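Back again, with coffee, and a pile of your emails I should have answered by Wednesday. Last month I asked for your strangest small-town stories and, wow, you people live in odd places!

My favorite came from Wajid Satti, who grew up in Sukgate and swears the town clock struck 47 times one night in October. He was a kid, he was supposed to be asleep, and he counted every one. His sister also counted, but she got 31 and they still argue about it at dinner (I'm on Team Sister, sorry Wajid). The clock was taken down years ago and sold to a man in Braltis, who keeps it in his barn and won't let anyone wind it.
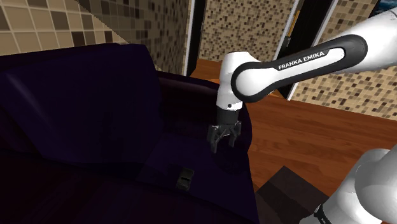
Robot arm over a dark sofa.

Then there's the Jetdale bus stop. Three of you wrote in about it, so I guess it's famous. The road it stood on was moved 25 years back, and the stop just stayed put in the middle of a field, bench and timetable and all. People still leave notes under the bench. One reader found a birthday card addressed to "whoever waits here next" with 2 dollars inside, and she put it back, and I have to say I would have too. I don't mess with that stuff.

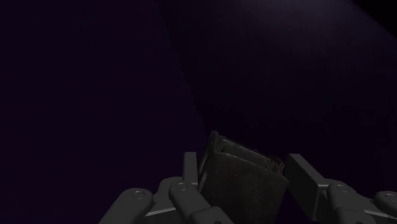
I also heard from a couple who run the Naqvi bakery and say their oldest oven hums the same four notes every time it rains. They sent me a recording. I played it for my dog and he left the room, so make of that what you will.

Next time I want lost and found stories, the weirder the better. Hit reply and tell me the oddest thing you ever picked up off the ground and whether you kept it.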